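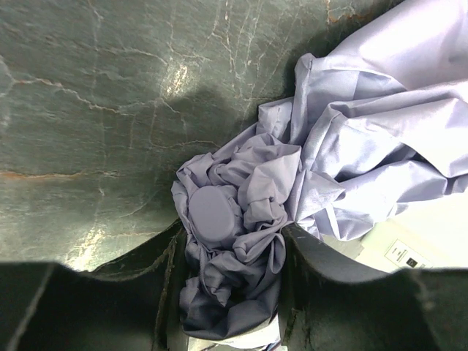
Lightweight garments and linens should be folded on a clean, level surface large enough to hold the full width of the cloth. Polished stone suits the purpose well, as with the veined green marble under the lavender fabric, where thin cloth bunched into tight creases can be spread without snagging.

Lay the item face down and smooth it from the center outward with the flat of the hand. Bring each side to the middle — keeping the edges parallel — and fold upward in thirds.

Items wider than 72 inches should be folded by two people. Questions may be directed to Dela Baidoo, Linen Services, Skerusthorpe.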